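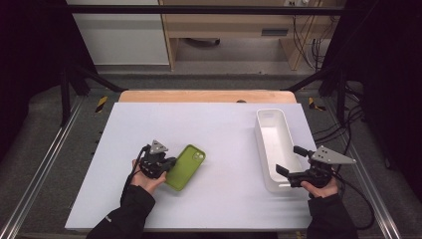
Wolfram Stüber thinks the hall tour at Nullton is worth the train fare by itself, and that people who only come for the sale tables miss the better half of the day. I had gone for the sale tables. After his remark on the platform I put my name down for the eleven o'clock tour as well, and I'm glad I did.

Nullton is a paper mill, a small one, on the river side of Casach. It opens its doors to the public twice a year, in January and again in the fall. I went on October 16, 2022, which was dry and mild. The walk from the station takes you along the old feeder canal and past a row of brick houses that used to belong to the mill. Follow the signs for the sports field until you see the chimney. The signs for the mill itself start very late.

Entry is free. The tour costs 2 euros, paid in cash at the gate, and they give you a cardboard token on a string that you hand back at the end. Groups go in every half hour. Ours was led by a woman who had worked in the finishing room for most of her life and who spoke loudly enough for the people at the back, even next to the pumps.

The tour begins in the rag store. Nullton still makes part of its paper from cotton, mostly offcuts from shirt makers, and the bales are stacked on pallets up to the windowsills. Buttons and zippers have to come out before anything goes near the beater. She passed around a jar of what the magnets had caught in one week: hooks, pins, a thimble, half a pair of scissors.

From there you go down a steel stair to the beater room. It is warm and smells like wet laundry. The beater is an oval tub with a heavy bladed roll on one side, and the pulp goes around and around under it until the fibers are short enough. For writing paper that takes a few hours. For the thick sheets they sell to bookbinders, under the name Latuheru, it is less. I had bought Latuheru for years without knowing it came from this building. The shop where I get it never mentions the maker.

The paper machine was running, slowly. It is 60 meters long and was put in secondhand from a mill that had closed farther upstream. At the wet end you can stand close and watch the pulp spread out on the wire, gray and shiny, and by the time it reaches the first press it already holds together as a sheet. The drying cylinders are behind a fence. There was one break while we were there — the web tore at the second press — and two men had it threaded again before our guide had finished explaining what had gone wrong.

Hand sheets are made in a side room on the ground floor, and visitors can try it. The line was long, so I skipped it. Children came out with damp sheets between felts and were told to leave them under a book for two days.

The last stop is the sample room, where they keep a sheet from every order, filed by weight. The lightest I handled was 80 grams and the heaviest 400, a board used for box lids. Next to it was a watermark cabinet with a light behind it. The Braltulgate mark, a gate with three bars, is the oldest they have, and they still use it on one line of letter paper.

The sale tables were in the loading bay. Seconds are sold by the kilo and the good stuff was almost gone by one o'clock, so do the tables first and the tour after if you want cream laid. I came home with a parcel of gray end sheets and some board. Cards are not accepted, and the nearest cash machine is back at the station.

Coffee and plum cake were served in the canteen until three. The parking lot fills early. The next open day is in January, and the beater room will be closed then for repairs to the floor.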